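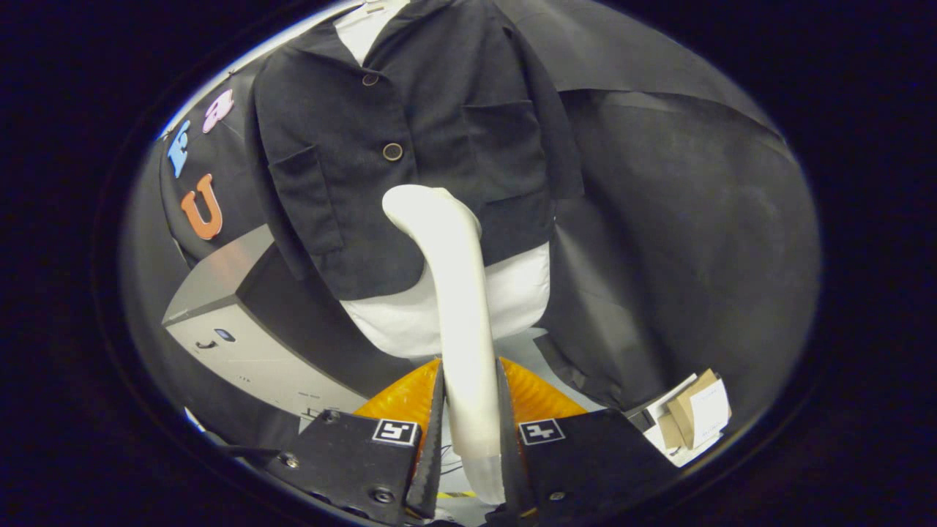

Muchen Cheng

Fri 26 January

I've had the hand-held gripper out again this week, this time to decide which pads to keep on it, and a few people have asked how I go about comparing them. So this is the long answer! You don't need a robot arm for any of it, just the gripper, its camera and a free afternoon.

First, choose your things to grab. I like one long awkward object and one soft one. Mine were a curved off-white tube with a hooked end, and a jacket on a dress form with a white shirt underneath. The tube is horrible to hold well, it's smooth all over and it wants to roll, so it shows up a lazy grip straight away. The jacket is a different sort of trouble (pockets, folds, buttons, all of it).

Next, fit the first set of pads. I started with the orange ribbed ones, then swapped to the flat Lencho pads that came in the Ostby kit. Do the screws up finger-tight, close the fingers a couple of times so everything settles, and then nip them up properly. If you tighten first you'll get one pad sitting proud of the other and spend an hour blaming the software. Ask me how I know.

Now check your markers. There's a square one on each finger, and the camera has to see both the whole time or you lose the finger width. Open and close slowly while watching the live view. Mine sit near the top edges of the fingers and I wipe them with a dry cloth before every run.

Then record. I bring the tube up between the fingers and touch the rounded end to the jacket, just below a button, hold for a slow breath and back off. Same path, same speed, 100 goes per pad set. Yes, it's dull. Put the radio on. I split mine over 2 sessions as my wrist gets sloppy and then you're only measuring how tired I am.

Keep the background the same throughout. I drape black fabric behind the dress form and leave it alone, creases and all. I once straightened it halfway through a comparison in June and had to bin over 700 clips, which still stings a bit.

For the sorting I use Bratis, set to flag any clip where the finger width jumps while the grip is meant to be closed. Watch the flagged ones yourself before you believe it, though! A sleeve brushing past a marker looks just like a slip on the graph.

My verdict so far is that the ribbed pads win on the tube and there's hardly anything in it on cloth. I'm trying the Pillovville pads next, once I've found the short screws.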